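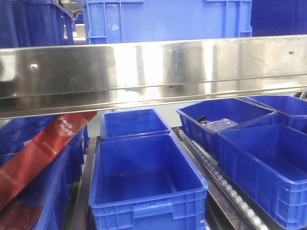 **1/** Right, the Callero Town season ticket email has landed and I have Thoughts, so mute me now if you don't care about seventh-tier football in the rain.

**2/** Headline figure: £147 for an adult, all home league games. Cups not included, friendlies not included. I've paid mine already because I've got no willpower whatsoever.

**3/** I don't mind the price! It's a decent afternoon out and I've spent more on worse. What I mind is the seating plan, which they've stuck right at the bottom in tiny grey writing.

**4/** For anyone new to all this, the ground holds 1350. Most of that is standing. The only seats worth having are in the Wodach Stand, the old one with the pillars, and I've been in the back row there since my knees went.

**5/** The plan for next season is that away supporters get the whole left-hand block of the Wodach. 250 seats. For every single game.

**6/** Now, when Caputo Rovers come down, fine, they'd fill it twice over and sing the whole way through. Great day, always is. But Skestovach brought one minibus in the spring and half of them spent the second half in the tea queue.

**7/** So on a normal Saturday we'll have the best view in the ground sitting there with a rope across it, and me behind a pillar on the other side. I'm not being dramatic. I've sat behind that pillar. You can see both goals but you have to guess about midfield.

**8/** (Some would say that's the best way to watch our midfield.)

**9/** A few of you have replied saying it's a league rule. I went and read the rule, because that's the kind of Tuesday I'm having. It says visiting fans must be *offered* covered seats if there's segregation. We've had segregation at two games in the past three seasons, both against Caputo.

**10/** So do it for those two! Move us for the big ones, I'll happily shuffle along with my flask. Then give us the block back for the rest of the year.

**11/** I did ring the club shop, who were lovely about it and also had no idea what I was on about. They've passed it on. They also sold me a mug.

**12/** Other bits from the email while I'm here. Saturday kick-offs stay at three, midweek games go to quarter to eight instead of half seven. Big yes from me. I've missed so many first goals stuck at the roundabout by the retail park.

**13/** Under-12s still free with a paying adult. Good. Should never change.

**14/** The programme's going up to £3 and losing four pages. I'll moan about it in August and buy it anyway, because I've got every home one since we came up and there's no way I'm leaving a gap on the shelf now.

**15/** Pre-season starts away at Skestovach, a 70 mile round trip to watch a right back nobody's heard of play left wing for twenty minutes. I'm SO excited. I've already worked out which chip shop.

**16/** Somebody asked if I'm still cross about how May ended. Yes. Losing a play-off semi to a deflection off our own captain's backside is going to stay with me for quite some time, thank you for bringing it up.

**17/** I do think we'll be better this year though. We've kept both centre halves and the keeper, and we finally have someone who can take a corner that gets past the first man. I watched three years of corners hitting the first man. It does things to a person.

**18/** Back to the seats, as people are asking what they can do. There's an open evening at the ground next Thursday, seven o'clock, in the clubhouse. You don't need to be a season ticket holder to go. Bar's open.

**19/** If you can't get there, email the club and tell them where you sit and how often you come. Be nice please — it's a tiny office and they answer everything themselves. Anyone who's rude to them on my behalf is getting blocked.

**20/** I'm going to ask for two things. Away block only for segregated games, and first pick of the remaining Wodach seats for people who were already in there. I don't think that's greedy? Tell me if it's greedy.

**21/** Edit, sort of: a couple of Caputo fans have popped up to say they'd rather stand behind the goal anyway as the noise is better under the low roof. So now I've got the away fans on my side as well, which was not on my list for today.

**22/** Anyway, tea's ready. I'll post what they say after Thursday, and if you want my spare fixture wallchart it's going to the first reply.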